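Juli 2025
Von Els Claeys

Betreff: Re: [Paken-Frauen] Umzug nach Doltwood zur neuen Saison

Hallo zusammen,

ich habe die Mail von Block F jetzt zweimal gelesen und dazu noch die Mitteilung des Vereins, und ich werde mit der Begeisterung nicht warm. Damit klar ist, worauf ich antworte, lasse ich das Wesentliche stehen:

> Leute, das ist der Schritt, auf den wir seit dem Aufstieg gewartet haben.
> Richtiges Stadion, richtiges Flutlicht, überdachte Tribüne. Der Verein
> schreibt, dass die Frauen ab der neuen Saison alle Heimspiele in Doltwood
> austragen. Im Schnitt kamen zuletzt 1.077 Zuschauer, am Sportpark ist
> damit an guten Tagen Schluss. In Doltwood kann das endlich wachsen.
> Wer jetzt noch meckert, will eigentlich gar nicht, dass der
> Frauenfußball in Paken größer wird.
> Dauerkarten gibt es ab nächster Woche, ich hab meine schon vorgemerkt.

Zum letzten Satz vor den Dauerkarten: Doch, will ich. Ich stehe bei den Frauen seit der Zeit am Zaun, als man den Spielstand beim Platzwart erfragen musste. Gerade deshalb möchte ich wissen, was der Umzug bringen soll und wem.

Fangen wir mit dem Zuschauerschnitt an. In den 1.077 steckt das Pokalspiel gegen Lamont mit drin, zu dem der Eintritt frei war und zu dem sämtliche Jugendmannschaften des Kreises eingeladen waren. Ich gönne jedem Kind die Bratwurst, aber für einen Ligaschnitt taugt so ein Spiel nicht. Wie die Zahl ohne Lamont aussieht, hat der Verein auf meine Nachfrage nicht beantwortet. Die Antwort bestand aus einem Link auf die Mitteilung, nach der ich gefragt hatte.

Dann die Anfahrt. Zum Sportpark kommt man aus der Innenstadt zu Fuß. Nach Doltwood fährt der Bus, und zwar von der Haltestelle hinter dem Bahnhof, Fahrzeit 40 Minuten, wenn an der Baustelle nichts klemmt. Ein Shuttle ist »in Prüfung«. In Prüfung war auch der zweite Kabinentrakt, und die Spielerinnen ziehen sich heute noch im Geräteraum um, sobald die A-Jugend gleichzeitig spielt. Wer eine Anstoßzeit am späten Vormittag mit zwei Kindern und diesem Bus erreichen will, muss schon sehr an der Mannschaft hängen.

Sportlich überzeugt mich das auch nicht. Unsere Stärke war in der vergangenen Saison das frühe Pressing auf dem schmalen Platz. Die Außenverteidigerinnen standen so hoch, dass den Gegnerinnen nach der Ballannahme kaum Luft blieb. In Doltwood ist der Platz breiter und hat Laufbahn drumherum. Mag sein, dass die Trainerin das längst einkalkuliert hat. In der Mitteilung kommt sie allerdings mit keinem Wort vor, dafür umso häufiger der Vermarkter. Ich kenne das aus Detgate. Dort hat man die Frauen vor ein paar Jahren ins große Stadion geschickt, im Oktober wurde noch von einer neuen Heimat gesprochen, und zum Rückrundenstart spielten sie auf dem Kunstrasen hinter der Berufsschule. 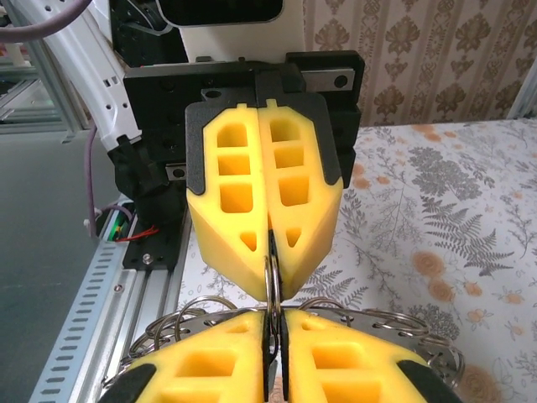
Beide Finger geschlossen, in Gelb.

Der Punkt, der mich am meisten stört, steht ganz unten in der Mitteilung: Die Terminhoheit in Doltwood liegt beim Stadionbetreiber. Auf Deutsch heißt das, wenn die Herren ein Testspiel brauchen oder jemand ein Konzert veranstalten will, weichen die Frauen aus. Wohin, steht nicht da. Wann sie davon erfahren, auch nicht. Im Sportpark haben wir immerhin ein eigenes Belegungsrecht, schriftlich und unbefristet. Das gibt man für ein Dach über der Haupttribüne nicht her, jedenfalls nicht ohne Gegenleistung. Ich frage mich, ob die Mannschaft überhaupt gefragt wurde. Die Kapitänin hat nach dem letzten Heimspiel nur gesagt, sie lasse sich überraschen – was man als Vorfreude lesen kann, wenn man unbedingt will.

Zu den Dauerkarten. Angeboten wird eine Kombikarte, Männer und Frauen zusammen, und eine Einzelkarte für die Frauen. Die Einzelkarte kostet deutlich mehr als bisher, die Kombikarte nur wenig mehr als die Einzelkarte. Am Ende des Jahres wird es heißen, die Frauen hätten so und so viele Dauerkarten verkauft, und mitgezählt wird jeder, der zu den Männern geht und den Frauenteil nie benutzt. Dann sitzen in Doltwood dieselben Leute wie jetzt, nur weiter auseinander. Falls ich mich täusche, gebe ich das hier auf der Liste gern zu.

Was ich vorschlage: Wir schreiben vor dem Vorverkauf an die Abteilungsleitung und stellen Fragen, auf die man mit Ja oder Nein antworten kann. Bleibt das Belegungsrecht im Sportpark bestehen, auch wenn dort eine Saison lang nicht gespielt wird? Fährt der Shuttle ab dem ersten Heimspiel? Gibt es eine Frist, nach der eine Partie nicht mehr verlegt werden darf? Und wird der Zuschauerschnitt künftig am Einlass erhoben oder aus dem Kartenverkauf hochgerechnet? Einen Entwurf habe ich angefangen. Wer mitschreiben will, meldet sich bitte direkt bei mir und nicht über die Liste, sonst diskutieren wir wieder eine Woche über die Anrede.

Vorgemerkt habe ich übrigens nichts. Beim ersten Heimspiel zahle ich an der Kasse und schaue mir das an.

Grüße vom Zaun
Els

Kommentare

Nordkurve_Paken: Bei der Terminhoheit bin ich dabei, das habe ich glatt überlesen. Beim Schnitt nicht. Jeder Verein rechnet den Pokal mit ein, warum sollen ausgerechnet wir uns kleinrechnen?

linksfuss: Der Platz in Doltwood ist breiter, stimmt, aber er ist eben. Im Sportpark holt man sich vor dem Tor an der Straßenseite den Knöchel. Frag mal die Torhüterin.

Block F: Els, das mit dem Meckern war nicht gegen dich gemünzt. Schick mir den Entwurf, ich unterschreibe wahrscheinlich. Die Dauerkarte behalte ich trotzdem.

Busfahrgast: Kleine Ergänzung zum Bus, nach Abendspielen fährt der letzte schon vor dem Schlusspfiff, wenn es Verlängerung gibt. Das gehört mit in den Brief.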